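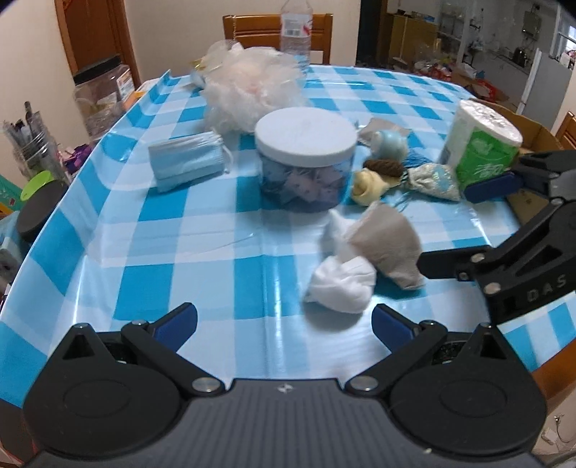 1/ Clearing the big table, a small thread
I am slowly putting in order the table with the blue and white checked cloth. Everything in my flat in Grilcombe ends on this table, from sweets to face masks. I will write my method here, maybe it is useful for somebody.

2/ First rule: I do not begin with the big things. I begin with what has already a lid. The jar with the wide white lid and the little wrapped pieces can stay together as it is, it only needs a shelf.

3/ Face masks go flat in one envelope by the door. Before, I kept them in every coat and still could not find one when I was going out.

4/ Plastic bags are my weak point. I had more than 50 of them under the sink in April. Now I fold each one in a triangle and keep only what fits in an old Brultura coffee tin. The torn ones go out.

5/ For cleaning things I use a low cardboard box with open top. Scrubbing ball in the front, yellow cloth next to it. The paper towel roll I leave standing outside the box - I take it too often.
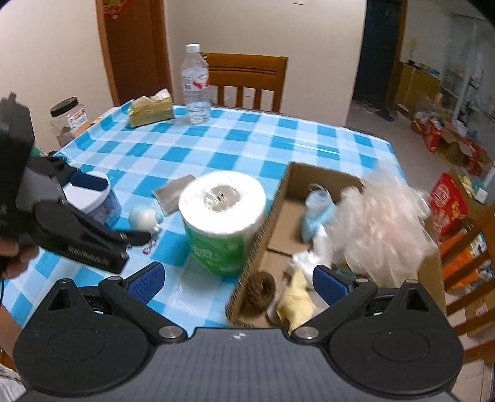 6/ Heydari asks if a cardboard box is a good idea for cloths, because it becomes soft when they are damp. Yes, it is true. I dry the cloths first on the radiator, and I change the box when the bottom gets weak. A plastic one would last longer, but boxes I have for free.

7/ About the tablecloth, two people wrote to me. It is plastic, so I wipe it with warm water and a drop of dish soap. The fold lines are more difficult. I put towels over it and leave it under heavy books for the night. It helps a little, not completely.

8/ Still to decide: the small pink beads. They are too few for a necklace and too pretty for the bin. For now they will go in a matchbox.

9/ Tomorrow I do the shelf from Sirach, where the jars must go. It is only 300 mm deep, so I will measure the jars before I carry them.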